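4.2 Reference prices and listing layout

The second study examined how shoppers interpret a struck-out "regular" price when it is displayed beside a clearance price for toys and small household goods. Earlier work in the project (Kovács and Paulík, Section 3) treated the reference price as a fixed attribute of the offer. The present analysis treats it as one element among several on the page, including the headline, the stock notice and any accompanying image.

A sample of 256 listings was drawn from the Windora catalogue archive, comprising flyer pages, clearance pages and seasonal promotions. Listings with a membership-only price were excluded. Where an item appeared under more than one promotion, the earliest version was retained.

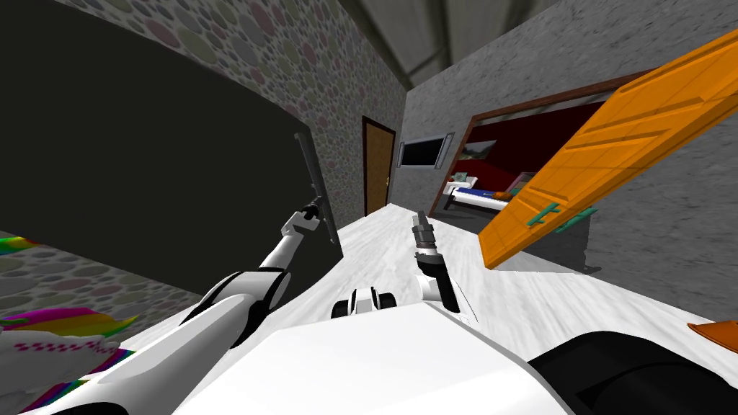

4.3 Coding procedure

Each listing was coded independently by Katalin Kovács and Zuzana Paulík using the Bunum scheme, which records the wording of the discount claim, the typographic weight given to each price, and the distance between the two prices in line units. Disagreements were resolved by discussion before any shopper data were examined. The scheme was frozen on Mon 7 September and was not amended thereafter.
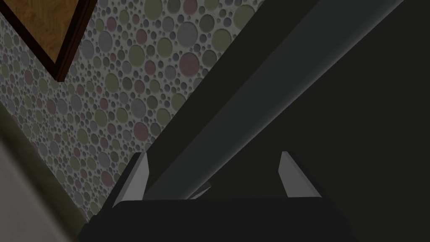 Visual density has been proposed as a moderator of price recall, on the grounds that a busy page draws attention away from the smaller of two figures. Density was accordingly coded for the offer panel and for the image separately. Pattern was scored on variety of size as well as on colour, so that wallpaper such as that in Figure 2, with its overlapping circles in pale sage green, muted pink and soft grey, falls in the upper band even though its hues are subdued. Plain grounds with a single saturated colour were placed in the lower band.

The shopper sample consisted of 40 adults who had bought at least one toy or game online in the preceding year. Each participant viewed listings in randomized order and was asked to state the current price, the reference price and the expected saving. No time limit was imposed. 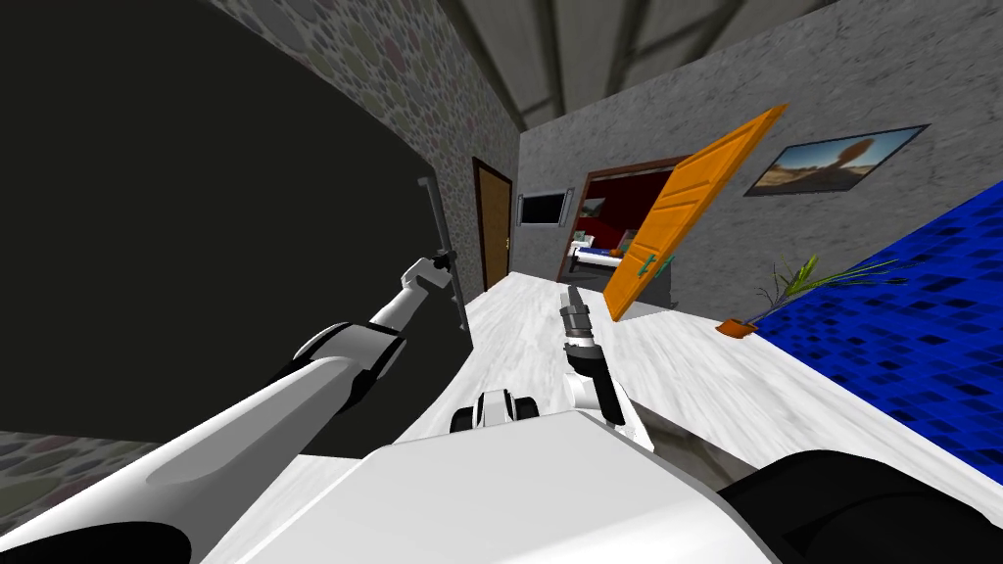 Recall of the reference price was weaker than recall of the current price under every layout tested. Participants correctly reported the reference price in 61 per cent of trials. Image coding also distinguished objects that are held from objects that stand free, a distinction carried over from the Zidell protocol. The thin dark grey rod in Figure 3, gripped by the hand of the white arm, is therefore entered as held. The held category showed no reliable association with recall and was dropped from the final model.

Layout had a clearer effect. When the reference price preceded the current price on the same line, participants tended to overstate the saving, and
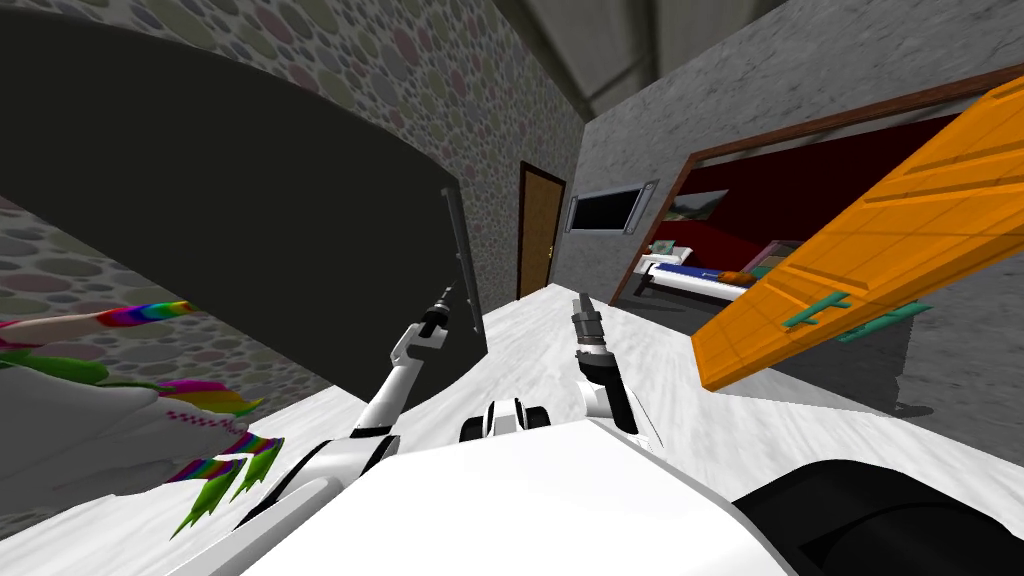
this tendency persisted when the percentage discount was printed in full. When the reference price appeared beneath the current price in smaller type, errors were distributed more evenly in both directions. The Lu correction for repeated viewing did not alter the ordering of the layouts. Results by product category are reported in Section 4.4.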